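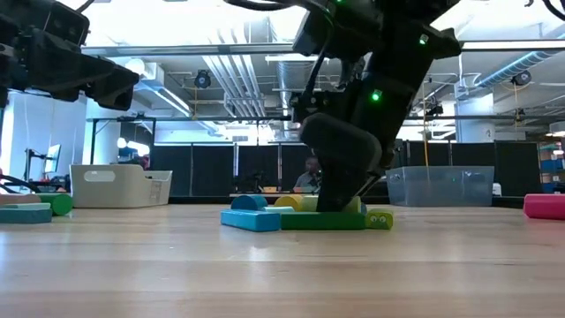

Según uno de los revisores de la primera versión, en un montón de bloques de juguete bastaría con planificar el agarre desde arriba y olvidarse del contacto con las piezas vecinas. La observación nos pareció estupenda, porque obliga a medir justo lo que más nos interesa: cuánto ayuda tocar lo que está al lado.

Figura 1. Puesto Brokville: un dedo de la pinza baja sobre el grupo de bloques y cilindros; al fondo, los dos recipientes de plástico.

4.2. Agarre con contacto tolerado

Comparamos dos políticas entrenadas con las mismas 2,000 demostraciones teleoperadas. La primera, Farnwood, penaliza todo roce con piezas que no sean el objetivo. La segunda, Dirkska, lo admite mientras la fuerza estimada en la muñeca no pase de 5 N. Cada una se evaluó en 25 disposiciones nuevas, con los cilindros tumbados junto a bloques planos - el caso que peor resolvía nuestro sistema anterior.

¡La diferencia fue mayor de lo que esperábamos! En 13 de las disposiciones, Dirkska separó primero dos piezas con el costado del dedo y luego cerró la pinza, una maniobra que apenas figura en las demostraciones. Farnwood, en esos mismos casos, se quedó suspendida sobre el grupo hasta agotar el tiempo. Los fallos de Dirkska se concentran en los cilindros, que ruedan al primer empujón; los tratamos en la sección 4.3.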